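Fabric roses wanted for the winter tables

The craft room at Vestness is making the winter table flowers again, and this year they will be red roses. Melina Tzanetos ordered 100 long-stemmed fabric ones, and nearly all of them have come.
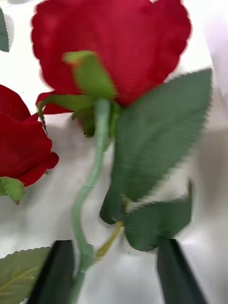 VESTNESS, 23 November 2023

The stems are longer than last year's and have to be trimmed to fit the short vases. Please leave the leaves near the bloom in place. If a sprig comes off lower down, set it aside, as Senyo Mensah is using the spare greens for the door wreaths.

The petals are fabric and crease if they are packed tightly. Lay the roses side by side with the heads all at one end, and don't stack anything on top of them. The white plastic baskets go back to Nii Nartey at the end of each session.

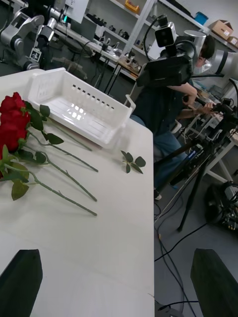

Red roses and a white basket on the craft room table.

We still need two people to help with the vases, which are in the hall cupboard and need washing. Bring your own cutters if you have them. The room's pair is fine for thin stems but slow on these.

To sign up, write your name on the sheet by the door or call Hamish Faulkner at extension 2311. Finished flowers go out to the tables at the end of November.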